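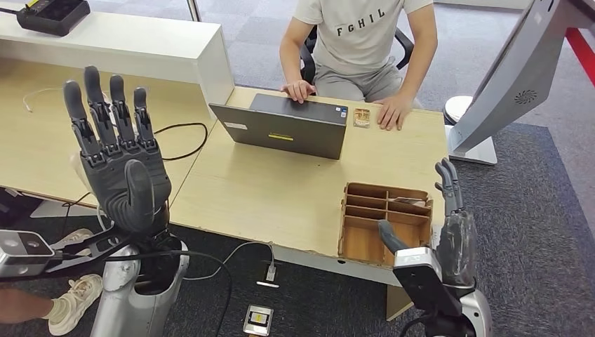

Desk with cardboard organizer box

Nuchit Two - small analog-style synthesizer module by Jullo

The Nuchit Two is a desktop synthesizer for people who make slow and warm electronic music. It has two oscillators, one filter and a simple step sequencer with 89 patterns already inside. You can overwrite all of them. The low notes are deep and round, and the filter stays soft also when you open it fully.

We made the first version in April for the band Otelstead, who wanted a bass sound that does not fight with the voice. They used it on every song of their record "Durkumgate". After this, many listeners wrote to us and asked for the same sound, so we built a second series of 600 pieces.

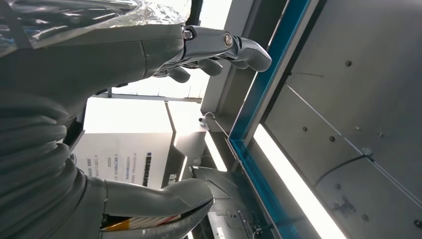

The sequencer can run alone or follow the clock of your drum machine. Swing is set for each pattern separately - please save the pattern before you change to another one, or the swing goes back to zero.

In the box: synthesizer, power supply, one audio cable, printed manual in English.

Connections: MIDI in, MIDI out, clock in, stereo line out, headphones.

Guarantee: two years. Knobs and spare feet can be ordered separately.

Item number: 1609
Availability: in stock
Page updated 30 September 2025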